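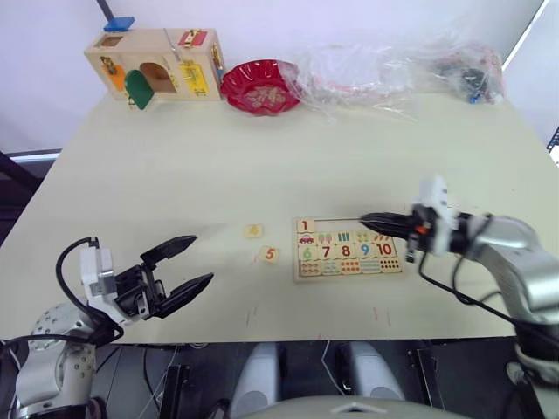

Borrowing and returns at a toy library: a term project

1. Background

A toy library works much like a book library. Families join, pay a small yearly fee and take toys home for a few weeks at a time. Our project looked at one of these, the Bremow toy library, which lends wooden toys, puzzles, games and pretend play sets to families with children under seven. We wanted to find out which kinds of toy are borrowed most, how long they stay out, and what happens when parts go missing.

The project was done in a group of three as part of the second year module on local services. The work began in March and this report was finished in October 2026. It replaces the short draft we handed in before the summer, which had the wrong totals in section 4.

2. What we wanted to know

The library told us at the first meeting that its biggest worry was lost parts. A puzzle with one tile gone can't really be lent again, although some families say they don't mind. The library also felt that large toys were hardly moving and took up a lot of shelf space. Both of these came from staff memory, so our first job was to see whether the loan records said the same.

We settled on these questions:

Which types of toy go out most often?
Are toys with many parts returned later than toys in one piece?
How often is a part reported missing, and is it ever found?

We had also planned to ask children which toys they liked best. We dropped this early on. The consent forms would have taken too long, and the answers would have been hard to compare with the loan records.

3. How we did it

The library keeps its loans in a program called Werkus. It was set up for tool hire and has been changed over the years to suit toys, so some of the field names make little sense. "Fuel level", for example, is where staff write down missing parts. We were given a copy of the records with all family names and addresses taken out.

The copy held 989 loans. We put these into a spreadsheet and sorted each toy by type. The types were puzzles, latch and lock toys, building toys, pretend play, games, and ride-on toys. Two of us sorted the list separately and then compared. Where we disagreed we talked it over, and in a few cases we asked the library. Most of the arguments were about stacking toys, which could be building toys or puzzles. We put them under building toys.

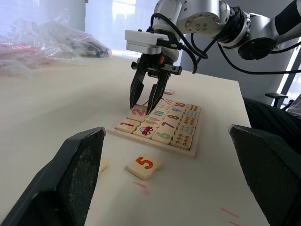 We also gave out a paper form to families at the returns desk. It had a front and a back, and we soon found that hardly any families turned it over, so the answers to the last few questions are thin. If we did this again we would keep the form to one side and put the question about missing parts at the top.

The forms were left in a box on the desk for a month. We collected them once a week and typed them up the same evening. Some forms were filled in by grandparents, who often picked up toys on the way home from school. The form had no place to say so, and several wrote it in the margin.

4. What we found

Puzzles were the most borrowed type, with some 300 loans. Building toys came second and pretend play third. Ride-on toys were at the bottom, which fits what the staff had told us. However, when a ride-on toy did go out it tended to be renewed, so the number of loans makes these toys look less popular than they are. A toy that stays with one family for the whole summer only shows up as one loan in the records.

Latch and lock toys were a surprise. The library owns very few of them, and they were nearly always out. Families on the form described them as good for long journeys and for younger brothers and sisters who wanted to join in.

Toys with many parts did come back later than toys in one piece, but the gap was small. The usual delay was 2 days. The reason given most often on the forms was looking for parts. Other reasons were illness, holidays and forgetting the opening hours, which had changed in the spring and were still wrong on the notice by the door.

Missing parts were harder to study. Staff don't all record them in the same way. One entry says "1 short", another says "check", and many just have a question mark. We treated all of these as a report of a missing part, so our figure is probably too high. Number and letter puzzles had the most reports. Parts were often found later, usually inside the bag of another toy borrowed by the same family. 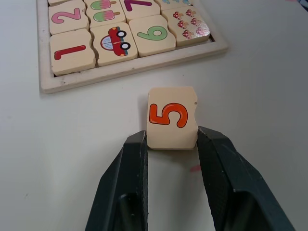
The library already has a good way of dealing with this, although it isn't written down anywhere. Found parts go into a biscuit tin behind the desk, and whoever is on shift goes through it when things are quiet. We think the tin should have a list taped to the lid – date found, colour, and a guess at the toy – so that the next person doesn't have to start again.

5. Visit to a second library

We made one visit to the Sison toy library to see if it had the same trouble. Sison is smaller and uses card tickets. Each ticket has the number of parts written on it, and families count them at the desk before they leave. Staff there said this slows down the queue but that fewer parts are argued over. We didn't have enough records from Sison to compare the two places properly, and the visit shouldn't be read as a test of one system against the other.

6. Suggestions

Write the number of parts on the bag of every puzzle and game.
Use one agreed wording in Werkus for a missing part, and change the name of the field if the program allows it.
Buy more latch and lock toys before buying more puzzles.
Let families reserve ride-on toys for school holidays.
Correct the opening hours on the door.

7. Problems with the project

Our records cover one library only. Families who answered the form were those who came to the desk, so we heard nothing from people who had stopped borrowing. We also ran out of time to look at age groups. The spreadsheet has a column for this, and it is about half filled in. A copy has been left with the library in case another group wants to carry on with it.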